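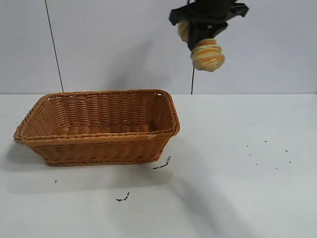

Comfort thinks the fault is in the force limit, and that I should stop blaming the bread. She said so twice before lunch. The log is on her side – the fingers went past the limit on run 137 and kept closing until I hit the stop. The roll was squashed flat and the left finger pad split.

Print this entry | E-mail this entry

Put in a new pad and dropped the closing speed. 32 runs into the basket after that, 2 drops, no more crushing. I still don't trust it. The stop took longer to bite than it should, and my hand was closer than I like.

Wrote to Jiahui about the stop relay. Until she answers, one of us stays by the button on every run. Swept up crumbs at 6 and went home.

Search this diary Go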